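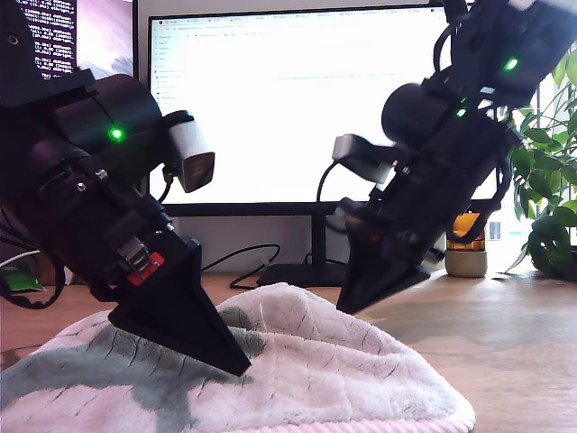 Grostwood, March 12, 2024

Gathering demonstrations for a two-arm towel folding task
Interim report of the Forlow student project
Prepared by Ilham Benkirane, Hatem Erraji and Senyo Tsikata

1. Purpose

The project seeks to establish how many recorded demonstrations a small learning system requires before it can fold a hand towel from an untidy start. The present report covers the gathering of examples only. Training will be treated in the final report, due in August.

2. Method

Each demonstration is carried out under human control and stored as one episode, with the arm positions and the camera views saved together. The operator gives every episode a mark of "keep", "repair" or "discard" before beginning the next. Towels are bunched or partly folded by hand at the start, so that the system meets more than one kind of beginning.

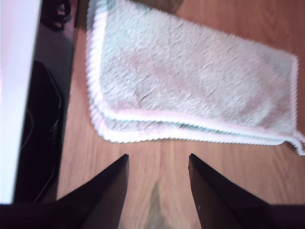
Figure 2. Gripper fingers and the trimmed edge of the folded towel.

The edge of the cloth proved the hardest part to teach. Operators differed in where they chose to take hold, and the early episodes show little agreement. A written rule was therefore adopted after the third session: grip close to the trim, lift, and pause before moving across.

3. Results to date

The target set in the project plan was 400 episodes. Of those recorded under the first version of the instructions, 98 were discarded, mostly for long pauses or a dropped corner. The remainder were checked by a second member of the group.

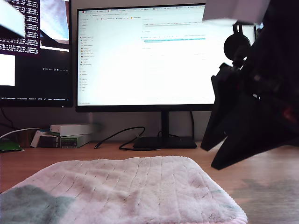

On the matter of discarded episodes, Tiziana Cocco asked in her written comments whether failed grips that end in a recovery ought to be thrown away at all, as the system may have to recover in the same manner. The group accepts the point, and such episodes will now be kept in a separate folder.

4. Remaining work

Sessions will be limited to some 6 episodes per operator before a change of hands, as the quality of the folds fell when turns were longer.
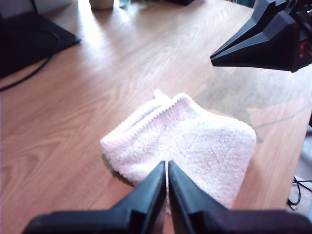 Fung-ping Tam has asked that the final report give results for each operator separately, and considers that a single average would hide the differences in style. A table in that form will be included.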